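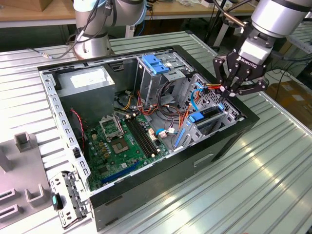
데스크톱 분해 작업 메모: 케이블과 드라이브 베이

이 사이트는 뉴스레터 구독 상태를 확인하기 위해 쿠키를 사용합니다. [동의] [설정]

Ullico 자원순환 소식 11월호 / 작성: Danica Babić

이번 호에서는 타워형 데스크톱의 내부 배선 분리 순서를 다룬다. 지난 호의 외장 분리에 이어지는 내용이며, 대상은 측면 패널을 제거하고 눕혀 놓은 본체다. CPU와 쿨러 회수 절차는 지난 호를 참조한다.

작업 전 전원 코드를 뽑고 전원 버튼을 5초 이상 눌러 잔류 전하를 방전시킨다. 전원공급장치 자체는 개봉하지 않는다. 금속 작업대를 쓸 경우 접지 상태를 먼저 점검하고 손목 스트랩을 착용한다.

배선은 데이터 케이블부터 분리한다. SATA 커넥터는 잠금 클립이 있는 것과 없는 것이 섞여 있으므로 클립 유무를 먼저 본다. 선을 잡아당기지 말고 커넥터 몸체를 잡아 수평으로 뺀다. 다음은 드라이브 전원, 메인보드 주 전원, 팬 순이다. 주 전원 커넥터는 걸쇠를 누른 채 좌우로 조금씩 흔들어 뺀다. 황색은 12V, 적색은 5V, 주황색은 3.3V, 흑색은 접지이며, 규격을 따르지 않는 제조사 전용 배선도 있으니 재사용 전에 측정한다.

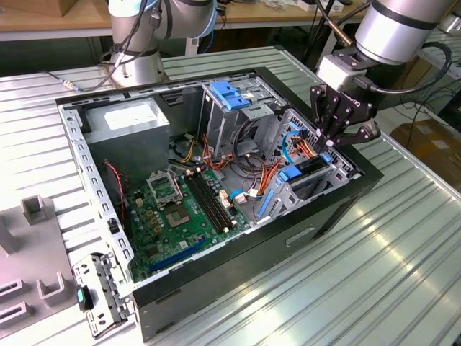
전원 다발은 드라이브 케이지 아래로 지나가는 경우가 많다. 케이지를 먼저 들어내면 피복이 판금 모서리에 긁힌다. 다발을 케이스 바깥으로 빼 놓은 다음 청색 플라스틱 래치를 풀고 드라이브를 꺼낸다. 래치는 오래되면 쉽게 부러지므로 공구로 젖히지 않는다.

CPU가 빠진 소켓은 고정 브래킷을 내리고 보호 덮개를 씌워 보관한다. 접점면에는 손을 대지 않는다. 메모리 슬롯은 양 끝 걸쇠를 닫아 두어야 보드를 쌓을 때 걸리지 않는다.

분리한 케이블은 종류별로 묶어 Vasis 상자에 넣고, 드라이브는 데이터 삭제 대기 선반으로 보낸다. 선반 목록의 양식 번호는 3407이다. 저장장치가 없는 본체도 같은 양식에 '없음'으로 기재한다. 지난달 양식 중 이 칸이 비어 있는 것이 20장 있어 Sointu Turunen이 해당 작업자에게 반송했다. 금요일까지 보완해 제출할 것.

관련 글
- 외장 패널과 전면 베젤 분리
- 메인보드 등급 분류 기준 개정
- Cronin 창고 반입 시간 변경
- 나사 규격표 (Éabha Ó Néill)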